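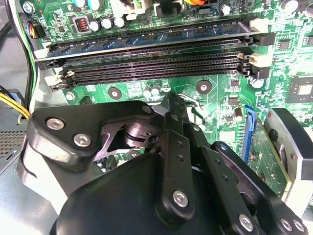
Do I need to know anything about robots to come along? None at all, and if you've never opened up a computer either, you'll be in very good company.

Givar is looking for 19 people to join our open day on a Thursday in February, when we'll be showing a robot arm working inside desktop computers, around the memory and the processor. We'd love a real mix (retirees, students, tinkerers, the plain curious!) and you'll get a proper turn at the controls.

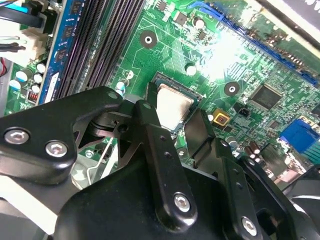
Each session runs 45 minutes, with a cuppa and a good long chat afterwards, and we'll ask you to fill in two short forms telling us what made sense and what didn't. Travel costs can be reimbursed. To put your name down, please write to Hatsue Honda at Givar.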